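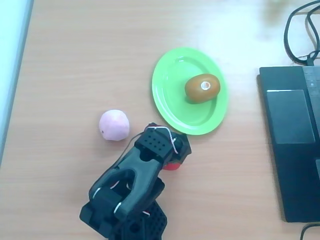 Kiwi on the green plate, pink one waiting its turn. Mid-morning, before the second lot of runs.

March, late, kettle on for the third time

What a day! I've got sore eyes and a crick in my neck and I don't want to go to bed, so I'm writing it all down while it's still in my head.

We finally did the finger comparison properly. I've been promising it to Gisela since before the holidays and kept finding reasons to fiddle with the mount instead, and this morning Els simply put the fruit on the table and said she was starting with or without me. So we started. The plan was dead simple: same arm, same plate, same few objects, and swap only the fingers. Red pads first (the soft ones that Teodora poured), then the ribbed set from Verschueren, then my own printed ones with the hooked tips, which I've been calling the parrots. Eight tries per object per set, and then swap and do it again. If the thing got lifted and set down on the plate without a drop, it counted. If it got nudged there by luck, it didn't count, and Els was very strict about that. I argued one case with her for far too long and lost.

I'd been dreading the kiwi. It's an awkward thing to grab, egg-shaped and fuzzy, and it likes to roll just as the fingers begin to close. On the old straight fingers it used to squirt out sideways like soap. The red pads, though -- oh, they're lovely. They give a little and then they hold, and the fuzz seems to help them along. The first clean lift came on the second try and I made a noise that brought Da-eun in from the next room to see whether somebody was hurt. She stayed for an hour. She wanted to know why we always go in from the left when the open side of the plate is over the other way, and I said because that's how I taught it, and she gave me a look, and so we tried it from the other side and it was better. Not hugely better, but better. I've been going in from the left for two months.

The sticker is a nuisance, by the way. I'd left it on the kiwi because I liked having something to tell me which way up it had started, and then in the afternoon one of the ribbed fingers kept landing on it and slipping. Els thinks it's my imagination. I want to do a set with the sticker peeled off and a set with it on, just to know. She says that's a whole other day, and she's right, so it goes on the list.

The pink one was easy for everybody. Even the parrots managed it, and the parrots had a rotten day otherwise. I was so proud of those hooks! I'd drawn them thinking they'd scoop in under the curve of things, and what they do is catch on the rim of the plate. Over and over. Down they go, clunk, plate skates a bit, fruit rolls, everyone groans. Thaddäus had dropped by to return the torque driver and he watched three of these in a row and then very kindly asked whether they came in a shorter size. I've already got the drawing open on the other screen. Take a few millimetres off the tip, round the back edge, and print them overnight. I could have them on by lunch tomorrow if the printer behaves, and the printer has been behaving lately, touch wood.

The Verschueren fingers are somewhere in the middle. They're beautifully made and they go on with two screws, and they're very steady once they have hold of something. They don't like the approach to be off at all, though. If the gripper comes in a touch crooked they pinch the top of the fruit and it pops away. For somebody with a better calibrated arm than ours they'd probably be first choice. For us, with our slightly drunk wrist, the red pads forgive a lot more, and I think that's the thing I most want to say in the write-up. Gisela will want it in one sentence. I'll try.

The wrist! I should put that down too. After the midday break it started coming in low and a bit clockwise, and I spent ages blaming the new firmware before Els reached over and wiggled the fastener on the fork and it moved under her finger. A quarter turn and all was well. So the last few ribbed runs before the break are suspect and we're repeating them, which annoyed me for about a minute and then I was glad, as I'd rather have them right. New rule, written on the lid of the tool tin in marker: check the fork before every swap.

The camera was the other thing. We ran with the little Millitz overhead one the whole day and I'm converted. I'd been sceptical about the colour, because the table goes very white when the sun gets round to that window, and I thought we'd lose the edge of the plate. We kept it fine. The green stands out a mile, which is why I bought green plates in the first place (I'd like that remembered, since people laughed at me when I came in with a stack of them from the party aisle). What does go wrong in strong light is the far end of the table, where there's nothing much to look at anyway. I might still hang a bit of baking paper over the pane. Teodora has a roll.

Cables are a disgrace. They're looped up behind the laptop like a bird's nest, and the thin ones at the gripper end want to drape themselves over everything. The white one has a loop that rides up over the head, and I watched it all afternoon waiting for it to snag. It didn't, as far as I saw, but I don't trust it. Da-eun suggested running it down the back of the perforated bracket with bits of Velcro through the holes, and there are certainly plenty of holes. Must ask her to show me what she means, because when she drew it on the back of my hand I nodded and didn't follow.

Civavthorpe rang in the middle of everything to ask if we'd like to borrow their arm for a fortnight, so as to have a second one to try the fingers on. Would we! It's the bigger Mater with the different flange, so the red pads will need an adapter, and the parrots won't fit at all without a redraw. I said yes before I'd asked where we'd put it. There's the bench by the sink if we shift the drill press. I haven't told Gisela about shifting the drill press.

Numbers, before I lose the scrap of paper. Across everything we've logged since we began keeping count we're at 2,149 attempts, which made me sit down. Today alone was 65 on the red pads, counting the extra ones Da-eun talked us into from the other side, and I stopped writing down the ribbed ones once the wrist went funny. The proper tally's in the spreadsheet. Els does it as she goes, and hers agrees with the log on the laptop, and mine never does.

Tomorrow: shorter parrots, repeat the ribbed runs, Velcro, and ask Teodora if she has enough of the red stuff left to pour a thicker pair. I'd love to know whether thicker is better or whether we've just been lucky with the thickness she happened to pick. I also want to try a lemon. Els says a lemon is only a kiwi with better manners. We'll see, I've got two in the fruit bowl and I'm putting them in my bag now so I don't forget.

Printer's just beeped. Going to look at it before I brush my teeth.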